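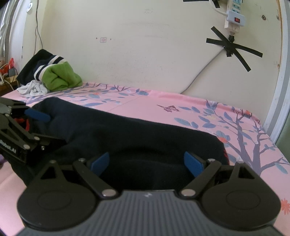

A few words on good practice for those of you recording clothes folding at home, and thank you all for being so patient with our new Grernby rules! Shalini Pandey has gone through the first 27 sets of notes and asks that we all (me included, I'm afraid) check the blue finger pads before every session and wipe them if there's any fluff. Please keep cables taped well clear of where your hands travel, and stop after 6 garments for a proper rest, even if you're enjoying yourself. The revised sheet should reach Lidmont in August.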